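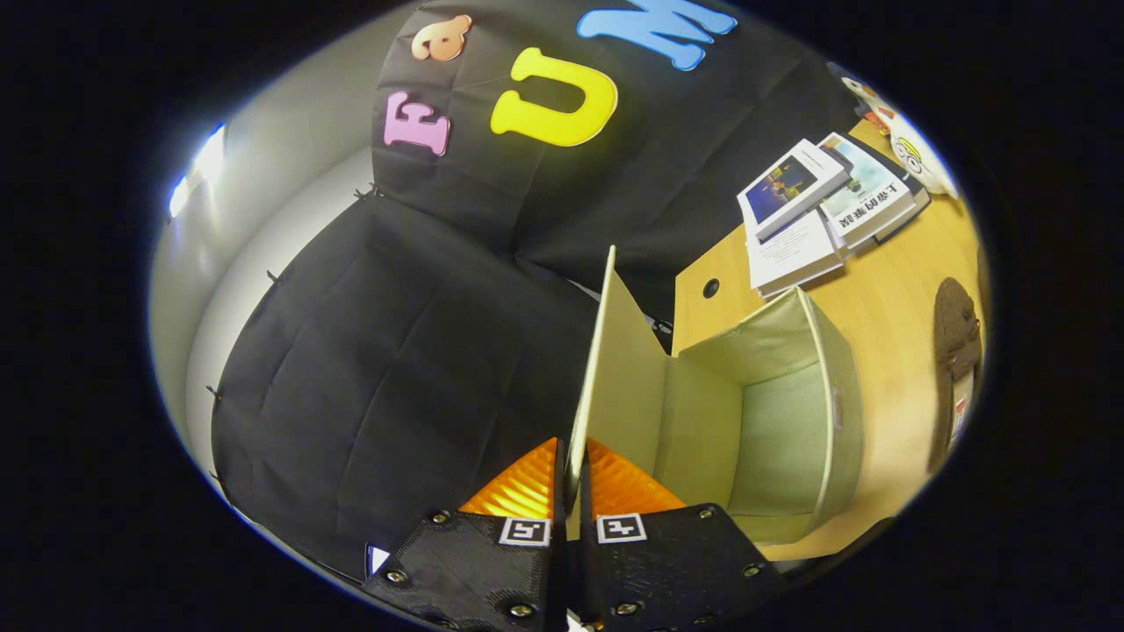 Entretenir les tissus noirs

Lavez le noir à part, sur l'envers, à 30 degrés au maximum. Un programme court suffit pour un drap ou un rideau peu sale. Remplissez le tambour aux deux tiers, sinon la lessive se rince mal et laisse des traînées blanches. La lessive liquide marque moins que la poudre.

Poussières et peluches

Une brosse à habits, toujours dans le même sens, puis un gant en caoutchouc à peine humide pour les poils de chat. Le rouleau adhésif va bien pour une veste, mais sur un rideau de 179 cm on en use la moitié.

Lettres en feutrine

Ne passez pas la feutrine de laine en machine, elle rétrécit. Tapotez avec un chiffon humide et laissez sécher à plat. Pour recoller un coin, une pointe de colle textile, un livre dessus, et on attend le lendemain.

Faux plis

Suspendez le tissu une nuit dans la salle de bains après la douche. S'il reste des marques, repassez sur l'envers avec une pattemouille, fer doux. Le polyester lustre vite, faites un essai sur l'ourlet.

Rangement

Roulez le tissu sur un tube en carton de 90 cm, l'endroit à l'intérieur, et glissez le tout dans une vieille taie.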